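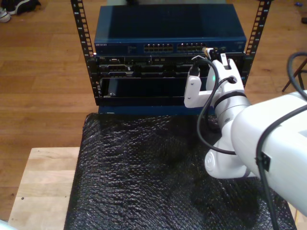
Netzwerk-Switch im offenen Gestell.

Pressemitteilung

Zonell kündigt Animationsfilm „Vesik und der Fluss ohne Brücke“ an

Kinostart ist im August — Fortsetzung erzählt die Vorgeschichte der Otterfamilie

Das Animationsstudio Zonell gibt bekannt, dass der zweite Film über den jungen Otter Vesik fertiggestellt ist und im August in die Kinos kommt. Den Verleih übernimmt wie beim ersten Teil die Firma Gritusden. Der Film startet in 200 Kinos und ist freigegeben für Kinder ab 6 Jahren beantragt, die Entscheidung darüber steht noch aus.

Im Mittelpunkt der Handlung steht diesmal das Verhältnis zwischen Vesik und seiner Großmutter. Im ersten Film wurde sie nur in einem Lied erwähnt, und viele Zuschauer haben uns gefragt, was mit ihr geschehen ist. Die Antwort wird nun gegeben. Vesik findet im Bau seiner Eltern eine alte Flöte und folgt ihrem Klang flussaufwärts, bis in das Tal Ververidis, wo die Otter seit der großen Flut als verschwunden gelten. Dort lebt die Großmutter mit 8 anderen Tieren zusammen, welche die Flut überlebt haben. Sie will das Tal nicht verlassen, und Vesik muss lernen, diesen Wunsch zu verstehen.

Auch der Gegenspieler aus dem ersten Teil kehrt zurück. Der Reiher hat seine Macht über den unteren Fluss verloren und bietet Vesik seine Hilfe an. Ob man ihm glauben darf, bleibt für lange Zeit offen. Neu ist die Figur einer Biberin, die Brücken baut und sie am nächsten Morgen wieder abreißt. Sie spricht im ganzen Film nur vier Sätze.

Die Arbeit an dem Film hat vier Jahre gedauert. Die Hintergründe für das Tal wurden zuerst mit Aquarellfarbe auf Papier gemalt und danach am Computer weiter bearbeitet. Für das Wasser hat das Studio eine eigene Zeichenweise entwickelt, bei der die Linien sich langsamer bewegen als die Figuren. Die Musik verwendet das Flötenthema aus dem ersten Film, diesmal jedoch in einer tieferen Tonlage und mit Chor.

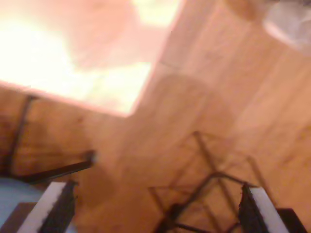

Gritusden erklärte dazu, man habe sich bewusst für einen Film entschieden, in welchem die Großmutter nicht gerettet werden müsse. Bei den Testvorführungen hätten gerade die jüngeren Kinder diese Figur besonders gern gehabt, und die Szene mit der Flöte sei deshalb um zwei Minuten verlängert worden.

Eine Vorführung für die Presse findet an einem Donnerstag vor dem Kinostart statt, Beginn ist um 10 Uhr. Die Einladungen dafür werden gesondert verschickt. Wir bitten um Verständnis, dass das Ende des Films bis zum Starttag nicht in Besprechungen verraten werden soll.

Szenenbilder und Figurenblätter können bei der Presseabteilung von Zonell angefordert werden. Der Abdruck ist im Zusammenhang mit der Berichterstattung über den Film honorarfrei — um ein Belegexemplar wird gebeten.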